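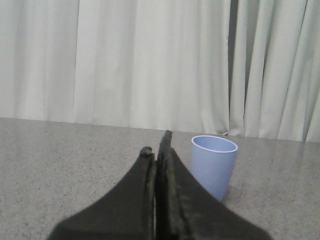

The countertop is a flat, fixed work surface set at standing height, found in kitchens, bathrooms, shops and laboratories. It differs from a table in that it is usually supported by cabinets or a wall along its full length, although the same materials are used for both. Color and pattern vary widely. Plain whites and solid darks show crumbs and scratches readily, while a gray speckled top, such as the one seen here, tends to hide them between cleanings.

History

Early kitchens relied on movable tables and on boards laid across barrels or low walls. The built-in counter spread as piped water and fixed sinks became common, and a continuous surface between sink and stove came to be expected in new homes. In the mill town of Tellitlow, company housing was fitted with slate tops cut at the nearby Plurstead quarry, and several remain in use.
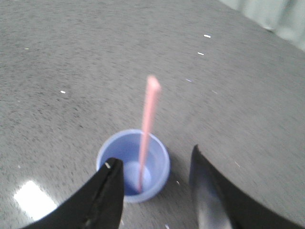 Slate gave way in many districts to tile, then to sheet materials glued over a wooden core. These were cheap and light and could be replaced by a householder in a day, but they burned easily and swelled where water reached the core — most often around the sink.

Materials

Natural stone is sawn from the block, polished and, in most cases, sealed. Marble is soft and is marked by acids such as lemon juice. Granite is harder and resists heat well. Engineered stone is made from crushed mineral bound with resin, and its color can be kept even from one slab to the next. Household slabs are commonly 2 or 3 centimeters thick.

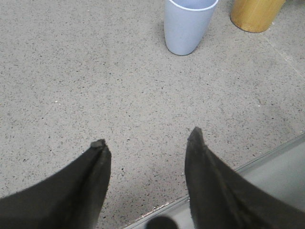
Pale speckled surface.

Wood remains popular for cutting areas and can be sanded and oiled when worn. Steel is preferred in commercial kitchens, where it is easy to disinfect.

Care

Most surfaces need only mild soap, water and a soft cloth. Abrasive powders dull a polished finish. In a survey of 2,000 households published in January 2011, Mohsin Gondal of the Srour Institute found that burns and knife marks were the most frequent kinds of damage.

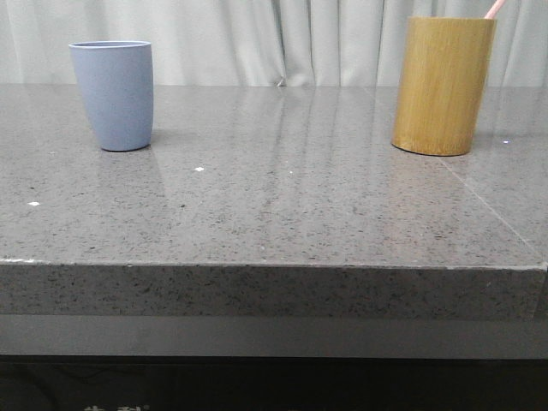 Does engineered stone need to be sealed?
Engineered stone is generally left unsealed, as the resin fills the gaps between the grains. Natural stone should be sealed according to the supplier's advice.

See also: Backsplash; Kitchen cabinet; Pusine slate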